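Drita Kelmendi
14/10/2021

Okay friends, a few of you asked how it went with moving my little retirement account from Clindard over to Mornska, so get comfortable, I'm going to tell it the long way (you know me).

First thing, I did not sell anything before the move. I asked for what they call an in-kind transfer, where your funds go across just as they are. My sister sold everything first back in July and then sat in cash for 8 days while the market went up without her, poor thing.

Clindard charges an exit fee, and it was sitting right there on page two of the fee schedule. Mine came to $300, and I wrote to Mornska and asked very nicely if they'd cover it. They said yes! Please ask. The worst you'll get is a polite no.

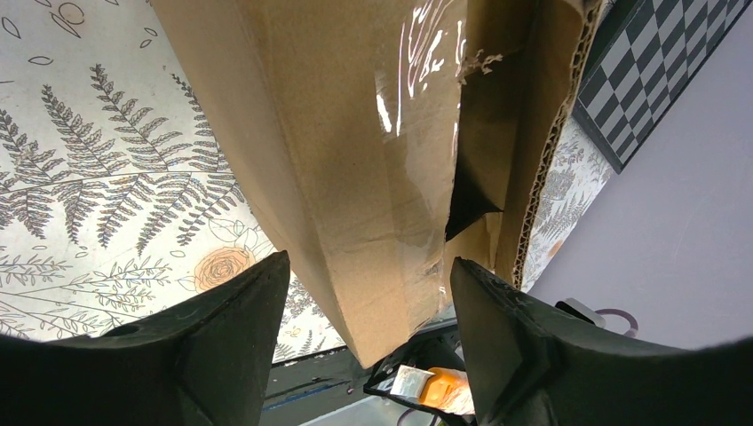
A big brown box and a long post, happy reading!

Now the part that took me longest. One of my funds was Clindard's own house fund, and Mornska doesn't carry it, so that piece — $1,722 of it — had to be sold and sent over as cash. Ask for the list of what can't transfer before you sign anything, and read it with a cup of tea and a pencil.

Also, download your old statements while you still have the login. I saved every one I could find, plus the cost basis page for my regular account, which I'd completely forgotten I had.

I'm no adviser, just a careful person with a folder. If anyone has moved away from Prerkora I'd love to hear how long yours took, my neighbor is thinking about it and keeps asking me over the fence.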